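Orden y ropa de casa: entrevista con la coordinación de Nulier

El servicio de organización doméstica Nulier atiende 31 viviendas en Gumitz. Su coordinación sostiene que la jornada empieza por los textiles. «Primero se despeja el suelo y después se dobla», explica.

Cada visita dura 2 horas. «Pedimos a las familias que no ordenen antes de nuestra llegada», añade. El programa se ampliará en diciembre al barrio de Kartha.

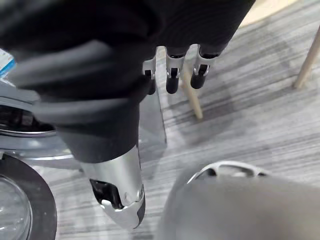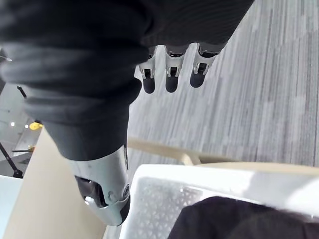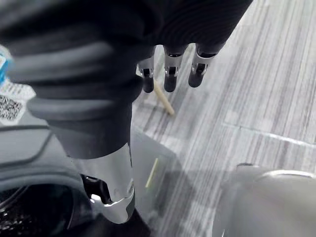

Fotografías: archivo Nulier

Las solicitudes se presentan en la sede de Gumitz.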